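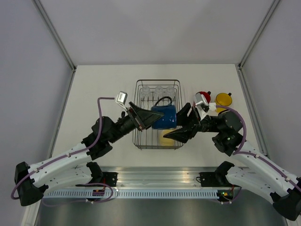
Rima Nseir would put cups at the back of a rack every time, upside down and in one row, and keep the front for whatever gets picked up most often. Her other point is that a wire rack should run lengthwise away from the user, so that the far end is used for items that can stay put.

Draining racks and small washing-up items
May 23, 2023

The rack is a plain rectangle of thin silver metal rods. Three clear plastic cups stand inverted along the back, a blue bag with a black strap handle sits in the middle, and a pale yellow sponge lies towards the front. The red and yellow funnels are kept off the rack, at the back right of the white tabletop, wide mouths up.

Notes on use

Cups: rims down, with a small gap between neighbours. Clear plastic shows water marks sooner than coloured plastic does. Wipe with a soft cloth if marks remain.

Sponges: squeeze out before racking. So-yul Moon replaces hers every 2 weeks.

Bags: empty, turn out any crumbs and leave the strap upright. Heavy bags bend thin rods over time.

Funnels: rinse from the wide end, then run water back through the spout. Store apart from cups if they have been used for oil.

Racks: lift and wipe the surface beneath once a week. Check the welds at the corners for rust. The Vikine rack listed last November has been withdrawn from this gallery and its entry will be replaced by the Flutimier.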